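**Glass noodles** (also called cellophane noodles) are a class of thin, translucent noodle made from starch and water. Mung bean starch is the most common base, though potato, sweet potato, tapioca and pea starches are also used.

## Production

Starch is mixed with a small amount of pre-gelatinized paste, then extruded through a perforated plate into boiling water. The strands are cooled, held cold to firm the gel, and dried. At the Gotby plant of the Pappas company, the extrusion plate has 425 holes and the drying room is kept at 58% relative humidity. Strands are folded into hanks before packing.

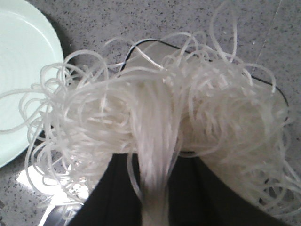
What makes glass noodles translucent? The cooked starch forms a fairly uniform gel with little protein or fat to scatter light - wheat noodles contain gluten and stay opaque.

## Storage and grading

Dried noodles keep for 2 years in a sealed package away from moisture. The Pirine grading scale sorts them by colour, strand diameter and breakage. Pea starch types tend to break more readily in cooking, and are often blended with mung bean starch to offset this. Bulk lots at the Jerside warehouse are limited to 1190 kg per bay.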